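Agyeman workshop – student picking project
Bench notebook, 25th December

Present: me, Fiifi Adjei, Akosua Frimpong for the first half. Jericho Saludo on the phone for the calibration part. Building heating is on its holiday setting. Left the controller running from the start so it had time to settle before any measurement.

Purpose of the session: find out why the transfer task stalls on blocks lying against or near the walls, and get a usable set of logs for Efua Ackah to retrain from. Task unchanged from October: take the long blocks out of the front bin one at a time, put them in the rear bin, stop when the front bin is empty. Pestum rules don't care about colour order, so we are not enforcing any.

1. State of the logs

Total on disk before today: 271 attempts, all from the current bin position. Fiifi went through the labels and threw out the ones where the outcome field was blank. He wants the field made compulsory in the logger. Agreed. Kwadwo Abubakari wrote that part and has the only copy of the config with comments in it, so it waits for him.

The labels are also inconsistent on what a partial lift is. Jericho's sheets use "slip" for a block that leaves the floor and falls back. Akosua's use "slip" for any loss of contact, including before the lift. Going with Jericho's meaning. Anything lost before the lift is a "miss". Akosua will relabel her own sheets and no one else should touch them in the meantime.

2. Calibration

Re-ran the bin plane fit after tightening the clamps on the rear bin. Residual is 2 mm, worst at the far left corner. Repeated it with the arm approaching from the other side and got the same sign and nearly the same size, so I don't believe it is backlash. Jericho thinks the bin floor has a slight bow. That would fit with the blocks settling toward the front wall when the bin is knocked. We could shim it, but then every earlier log has a different floor. Leaving it. The planner already takes a height margin and I would sooner have one honest error than two corrected ones that disagree.

Note for whoever sets up next: the clamp screws creep. Check them before the plane fit as well as after. I did it in the wrong order first time and wasted the fit.

3. Runs

Twelve runs with the standard pile, each started by tipping the blocks in by hand and levelling nothing. Flondau planner on the default weights for the first few, then with the wall penalty reduced. Speed limit kept at the teaching value throughout.

Default weights: the planner goes for whatever is most central and furthest from its neighbours, every time. Good choice for the first pick. By the last pick it has left itself the worst block, normally one flat along a wall, and it then refuses to plan at all because every approach breaks the wall clearance. The log says "no candidate" and the arm parks. Counted as a stall.

Reduced wall penalty: it now produces an approach for wall blocks, but tries to come down with one finger between the block and the wall. There is no gap there to use. Force limit trips, arm backs off, same candidate is chosen again because nothing in the scoring remembers the failure. Stopped it by hand after the third identical attempt. Fiifi has asked for a short blacklist, candidate plus a small radius, cleared after a successful pick. I think that's right and it is a small change in Tisach, where we already keep the last pose.
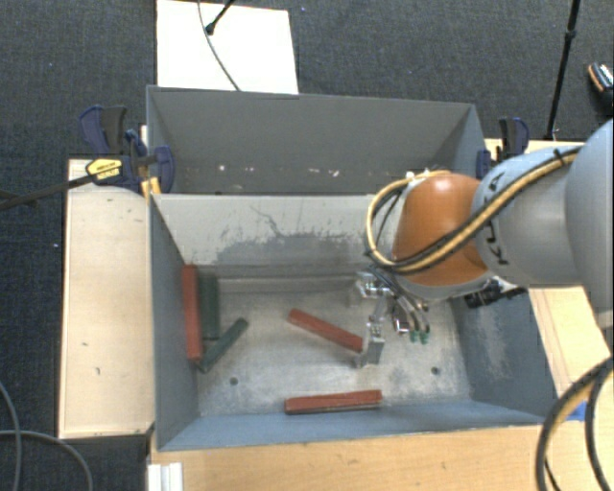
The end contact is the other thing to sort out. With a block at a slant the segmentation gives a decent centreline but is poor on where the block ends, and the planned grasp drifts along the length toward one end. On the narrow blocks that gives a lift with a lot of sag at the free end, and the sagging end drags over the floor or catches a neighbour. Fiifi measured the drift against hand-marked centres and it is always toward the gripper side of the block. My guess is that the arm is blocking the view of the near end when the last cloud is taken, so the fit extends the block toward the arm to make up the nominal length. Test: take the cloud with the arm retracted, hold it, and plan from that only. If the drift disappears, it is occlusion. If it stays, look at the hand-eye transform again.

Did the retracted test on two piles before the end of the session. Drift smaller on both. Not enough to write down as a result.

4. Block set

Using the red and green blocks as before. Segmentation is fine on red. Dark green against the side wall is weak, more so when the lamp is off, and the mask loses the lower edge. Akosua suggested swapping in lighter blocks. I said no: the competition set has dark ones in it and we'd be tuning for an easier problem. She then suggested raising the exposure and accepting some blowout on the metal. That is worth doing properly, with a sweep, and she has taken it on.

Width also matters more than we allowed for. The wide block needs a larger pre-grasp opening and the planner uses one opening for everything, sized for the wide one. With a narrow block next to it, the open finger lands on the neighbour. Opening should follow the measured width plus a margin. Proposed margin is 5 mm per side. Efua will say this makes us sensitive to width errors in the mask, and she'll be correct, see the point on dark green.

5. Cables and reach

No cable faults. The loop at the wrist has enough slack for the orientations we use now. It won't for the tilted wall approach Fiifi sketched, where the wrist has to go a good way past its present range. Before trying that at any speed, jog it through by hand in teach mode and watch the hoses at the gripper as well as the main bundle. Do not skip this because the simulation is clean. The simulation has no cables in it.

Air to the gripper steady all session. Regulator unchanged.

6. Alternative for wall blocks

Drafted with Fiifi on the whiteboard, copying it down before it gets wiped. Instead of grasping at the wall, put one closed fingertip on the top face of the block near one end, press lightly and draw it inward until there is clearance for a normal grasp. Needs: a force threshold for the press, a drag distance, a check cloud afterwards. Risk is that the block pivots about its far end and ends up on a diagonal, but a diagonal in open floor is still easier to pick than a parallel one on the wall, so pivoting may be acceptable as the outcome.

Fiifi wants to push from the side. I prefer pressing from the top since the side push needs the same clearance we lack. We'll try top first.

Actions

Fiifi – candidate blacklist in Tisach, then the drag move at teaching speed.
Akosua – relabel sheets, exposure sweep with lamp on and off.
Jericho – send the October plane fit so the corner residual can be compared.
Kwadwo – compulsory outcome field, and please put the commented config in the shared folder.
Efua – hold retraining until the labels are done.
Me – width-dependent opening, retracted-arm test on a full set of piles.

Air isolated and controller shut down at the end of the session. The logs are copied to the second drive but not yet checked against the originals.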